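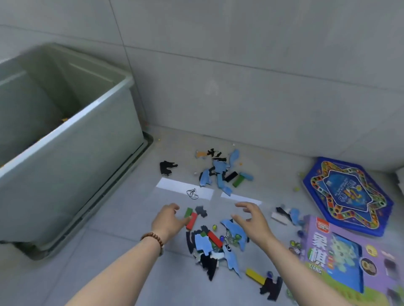 タイルの床とおもちゃ

タイル張りの床、冬の冷えと物音をどうにかしたい(賃貸・子どもあり)

住まいの相談 > 床・敷物 > 解決済み

Dymphna Keane

急ぎめで相談です。長くなったらすみません。

この夏に引っ越してきたマンション(Miltermontっていう古めの建物)の床が、全部屋タイルです。リビングも寝室も廊下も。夏はよかった、ひんやりして、子どもなんか昼寝もそのままタイルの上でごろん。でも11月に入ったとたん、足の裏が痛いくらい冷たい。スリッパはいても下からじわじわきます。暖房をつけると顔だけ熱くて足が冷たい、いちばん嫌なやつ。

それと音。うちは2階で、下にも住んでる人がいます。子どもが遊ぶのはだいたいリビングの床で、ブロックとかボールとか細かいのを箱ごとひっくり返すので、カンカン、コロコロ、けっこう響きます。先週の火曜、管理のDugganから「生活音についてのお願い」という紙がポストに入ってました。全戸配布だったのかうちだけなのかわからない。聞くのも怖くて聞けてません。

今考えてるのは

・ジョイントマットを全面に敷く
・厚手のラグを遊ぶところにだけ敷く
・クッションフロアを置くだけ(貼らない)
・電気カーペット

広さは全部で43平米、リビングは細長いです。全面は予算的にきついかも。

ジョイントマットは前の家で使ってて、あれの継ぎ目に食べこぼしが入るのが本当に無理でした。はがすと裏が湿ってて、カビっぽい点々も。前はフローリングだったけど、タイルだともっと結露するんじゃないかと思ってます。そのへん詳しい人いませんか。

ラグだと今度はすべるのが心配。つるっとしたタイルの上にラグ、走る子ども、こわすぎる。すべり止めシートも跡が残るとか溶けてくっつくとか、口コミ見れば見るほどわからなくなってきました。

近所のZellentで見たらViveckのマットが一枚2996円で、厚み10ミリ。これを何枚も買う前に使ってる人の話が聞きたいです。安いのを買って失敗して買い直すのがいつものパターンなので…。

賃貸なので接着剤とか釘とかはなし。原状回復できる範囲でお願いします。床暖の工事とかもなしで。

よろしくお願いします。

追記:子どもは三歳と一歳です。下の子はまだよちよち。あと猫はいません(前に別の質問でいるか聞かれたので先に書いときます)。

追記その二:床に座る生活です。ソファなし。ちゃぶ台みたいな低いテーブルで食べてます。なので敷くものの上でごはんも食べることになるとおもいます。汁物こぼします。毎日。

Huia Pearce

タイル床の家、三軒目です。慣れてるほうだと思うので書きます。仕事の合間なので雑です、読みにくかったらごめんなさい。

まず結論だけ。遊ぶところと食べるところで敷物を分ける。全面はやらない。これで冬ふた冬、私はいけてます。

冷えの話から。
タイルって下がコンクリに直で貼ってあることが多いので、暖房で空気をあっためても床がなかなか追いつかないんです。夕方つけて夜やっとぬるい、くらい。だから床をあっためようとするより、床と体のあいだに空気の層を入れるほうが早い。厚みが全部とは言わないけど、薄いのは何枚重ねてもいまいちでした。私の場合です。

具体的には下からこう。

一番下:すべり止め。網目の、もっちりしたやつ。
真ん中:フェルトかウレタンの下敷き。
上:洗えるラグ。

上のラグは夏も使うつもりなら毛足の短いのを。毛足の長いのは見た目はあったかいけど、小さい部品が全部もぐります。踏みます。痛いです。夜中に水飲みに行って踏んだときの声のほうがよっぽど下に響いたと思う。

Viveckの10ミリ、使ってました。前の家で。良かったとこと悪かったとこ書きます。

良かった
・端がめくれにくい
・食べこぼしを拭くのが楽。カレーはだめ、色残った
・軽いので一人ではがせる

悪かった
・重いものを置いたとこがへこんで戻らない。低いテーブルの脚のあと、四つくっきり
・継ぎ目はやっぱりゴミ入る。これはどのメーカーも一緒だと思う
・開けた日のにおい。ベランダに出して一晩で気にならなくなりました

値段は私が買ったときより上がってますね。一枚で買うなら、先にテーブルのとこだけ、か、子どもが一番いる場所だけで試すのがいいです。いきなり全面分をカートに入れないで。私はやりました。余ったのがまだ押し入れにあります。

結露とカビ。
ここが一番聞きたいとこかな。タイルでも湿気はたまります。タイル自体は水を吸わないので、たまった水の行き場がない、という感じ。床が傷むというよりマットの裏側がやられる。うちは北側の部屋でなりました。南のリビングは平気でした。

やること
・週に一回、端だけでもめくる。全部はがさなくていい
・掃除のときに立てかけて、裏に風をあてる
・加湿器を床に直置きしない。これ効きました。台の上へ
・窓ぎわは手のひらひとつぶんくらい空けて敷く
・濡れたまま敷かない。あたりまえなんだけど、急いでるとやる

あと朝いちで窓を開ける。寒いけど。カーテンの下のほうがじっとりしてたら床もじっとりしてます、たいてい。
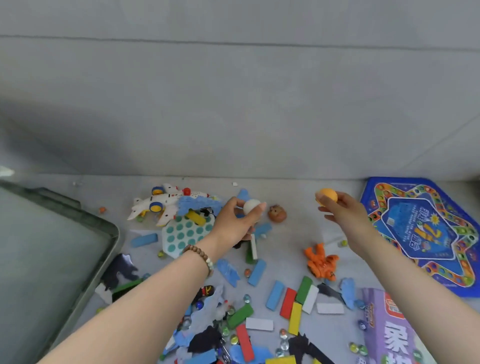

音のほうなんですが、下に響くのは高い音より低い音のほうです。おもちゃがカチャカチャいうのは自分の耳にはうるさくても、下の階にはそこまで届いてないことが多い。届くのは走る音、飛びおりる音、椅子を引く音、あとドア。前の家で下の人と仲よくなって教えてもらいました。「ブロックの音は全然、でも夕方六時のどすどすは毎日わかる」って。六時、お風呂いやがって逃げてる時間でした。

なので音対策でお金をかけるなら、遊び場よりも走る通り道。廊下とか、リビングの端から端までとか。細長いリビングなんですよね?それ絶対走りますよ。うちもそうだった。長い廊下敷きみたいなのを走るとこに敷く、そのほうがマット全面より安くて、下の人からの反応もよかったです。

ただし廊下敷きはすべる。すべり止め必須。しかもタイルの上だと、ホコリがひと粒あるだけで効きが落ちます。敷く前に水拭き、よく乾かす、それから敷く。すべってきたら裏を水で流して干すとまたくっつくようになる。買い替えなくていいです。

すべり止めの跡の件。
ゴムっぽいにおいの強いやつは避けた方がいいです。うちで跡がついたのは、日の当たるところに夏じゅう敷きっぱなしにしたとき。黄色っぽい網目模様がうっすら。中性洗剤で落ちたけど、目地のとこは残りました。目地はタイルより弱いので、退去のとき見られるとしたらそこだと思う。敷く前に床の写真をとっておくといいですよ、日付わかるように。

ボールとか硬いのを落とすのが気になるなら、箱をひっくり返す場所を決めちゃうのが早いです。ラグの上でだけ出していい、というルール。三歳ならまあまあ守る。一歳は無理。あきらめる。ひっくり返すのが楽しい時期なので、箱のほうを布のに替えるのも手です。硬い箱は箱そのものが床に当たって鳴るんで。硬い箱のままなら、底にフェルト貼るだけでもだいぶ違います。椅子の脚用のやつの余りで十分。

電気カーペットはうーん。一歳がいて汁物毎日なら、私なら今年は見送り。上に防水カバーかけたら今度は暖かさが半分になった気がしたし、タイルに直で置くと熱が下に逃げて電気代のわりに…という感じ。どうしてもなら下に断熱のアルミシートを。銀色のあれ。かさかさ音がするのと、上の敷物がすべるのでそこもすべり止めがいります。敷物ばっかり増えていく。

置くだけのクッションフロアは、食べるとこに私はおすすめします。継ぎ目がないので汁物に強い。巻きぐせがとれるまで数日かかるので、敷いたら本とか置いて。端をテープで止めたくなるけど、両面テープをタイルに直で貼るのはやめたほうが。はがすときべたべたが残って、うちは半日こすりました。マスキングテープ貼ってその上に両面、なら大丈夫だった。これも念のためはしっこで試してから。

厚みはクッションフロアは薄いので、冷えには効かないです。食事のときは座布団。座布団カバーだけ洗う。

Dugganの紙は、うちも別の物件でもらったことあります。管理が同じ会社。うちのときは全戸でした。電話して「これは全戸に配ってますか」って聞くだけならそんなに変なことじゃないですよ。もしうちあてだったら何時ごろの音かも教えてもらえるので、対策が絞れます。聞かないで全面にマット敷くより安い。

最後に順番だけ。

今週:すべり止めと、走るとこの長いやつ
来週:食べるとこのクッションフロア
そのあと:遊ぶとこのラグと下敷き。Viveckにするならここで

一気に買わないのがコツです。一枚敷くと、次どこが寒いかわかるんで。長くなった、すいません。誤字あったら脳内でなおしてください。

ねぎみそ

スリッパを厚いのにする。以上。

…だけだとあれなので。うちもタイルです。冬は家族全員ルームブーツみたいなの履いてます。子どもは脱ぎます。靴下も脱ぎます。足さわると冷たいけど本人はけろっとしてる。なので子どものためというより親が寒いんだと思ってラグ買いました。

マットは安いのでいいとおもう。どうせ汚れるし、かじるし。うちの子は角を全部かじった。パズルみたいなとこのでっぱり、ほぼない。かじる子ならジョイントマットはやめといたほうがいいかも。一歳でしょ?たぶんかじる。

Viveckは使ったことないです。Zellentは月末に敷物が安くなることがある、うちの近くの店は。そっちはわからん。

あと音は、もう菓子折り持って下にあいさつに行くのが一番早い。私は行った。「子どもがいてうるさいかも」って言ったら「うちも昔そうだったんで」で終わった。

Dymphna Keane(質問した人)

お二人ともありがとうございます!寝かしつけの後に読んでます。

Dugganに電話しました。全戸配布でした。はーーよかった。上の階の人の夜の洗濯機の話が発端らしくて、うち関係なかったです。でもどすどすはしてると思うので対策はします。

走る通り道、という発想がなかったです。言われてから見てたら、ほんとに玄関からリビングの窓まで一直線に走ってる。何往復も。遊び場の音ばっかり気にしてました。とりあえず長いやつとすべり止めを注文。水拭きしてから、ですね。

加湿器、床に直置きでした。どかしたら下のタイルがうっすら濡れてて、うわっとなりました。台に乗せました。

北側の部屋は寝室なので、そこは敷きっぱなしにしないで朝あげるようにしてみます。ふとんもタイルに直はまずいですよね…すのこかな。これは別で質問たてます。

ねぎみそさんの「かじる」は盲点。下の子、今いちばんのブームがかじることです。リモコンも絵本もやられてる。なのでViveckは一枚だけ買って様子見にします。かじられたら2996円の歯固めということで。

ひとつだけ追加で聞いてもいいですか。クッションフロアって、切るのは普通のはさみでいけますか?カッターだと下のタイルに傷がつきそうで。

Huia Pearce

全戸配布だったの、よかったですね。

はさみでいけます。台所のじゃなくて、刃の長い裁ちばさみとか。布切れなくなるので古いので。カッターのほうがまっすぐ切れるけど、タイルの上でやるなら下に段ボール敷いて。裏返して、裏に鉛筆で線引いて、裏から切る。表から切ると柄につられて曲がりました。

最初は大きめに切って、現場で合わせて少しずつ。小さく切りすぎたら戻せないので。柱の出っぱってるとこは新聞紙で型紙つくると楽。

あと切ったあとの余りは捨てないでとっといてください。玄関とか、洗濯機の前とか、使うとこ出てきます。

ふとんの件は、すのこでいいと思うけど、すのこの脚がタイルに当たってきしむ音がするのと、ちょっと動くたびにずれるので、脚の下にもフェルトか何か。新しい質問たったらそっちに書きます。

ねぎみそ

すのこ、うちは巻くタイプにしたら子どもが毎朝いかだにして遊んでる。ふつうのほうがいい。

Dymphna Keane(質問した人)

裁ちばさみ、実家にあったので借りてきます。裏から切る、了解です。

長い敷物が今日届いて、敷いたら足がぜんぜん違う。まだ廊下だけだけど。子どもは敷物の上じゃなくて横の細いタイルのとこをわざわざ走ってます。もう一本幅の広いのにすればよかったのかも。返品できるか見てみます。

解決済みにしますね。ありがとうございました。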